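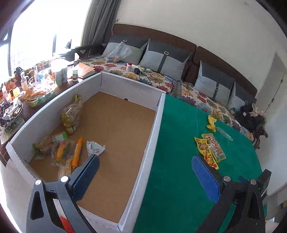
Andovness food retailer Väisänen will change the way it packs mixed snack boxes at its Rasden site starting Tuesday. The new procedure covers individually wrapped items such as corn on the cob, sausage-type packets and bagged snacks, which until now went into the box in whatever order they reached the table. Contents can end up on one side, as with the corn cob and the long orange packet in the white-walled box, leaving much of the brown cardboard floor bare. Under the revised instructions, packers place the longest item first, parallel to the long wall, and fill outward from it. Bags with a gathered top are set upright against a wall with the twist facing up.

The box stays the same. It is an open type with a plain cardboard base and separate side panels, supplied by Zarkier in bundles of 21. Väisänen had considered a smaller size but kept the current one after a packing trial in June. The trial covered 900 boxes and compared the old loading order with two alternatives. Shifting of contents during local delivery was lowest with the long-item-first method, according to the company. Packing time per box rose by 5 seconds.

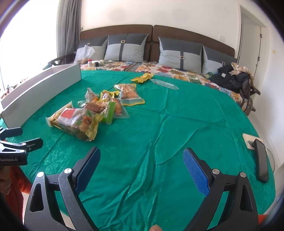

Sorting before packing is also affected. Snacks will be placed on a cloth-covered table and separated by shape: pillow bags in one group, flat packets in another, twisted wrappers in a third. The cloth is to be pulled flat before each shift, as folds can catch the corners of stiff packets. Air-filled bags go into the box last and may not be placed under anything else. Packets with damaged seals are set aside and recorded by product type.

The Rasden site ships more than 1,000 mixed boxes a week. Väisänen said the list of contents and the price will not change. Boxes packed under the earlier procedure will be sold until stock runs out. Retail customers in Andovness do not need to change their orders.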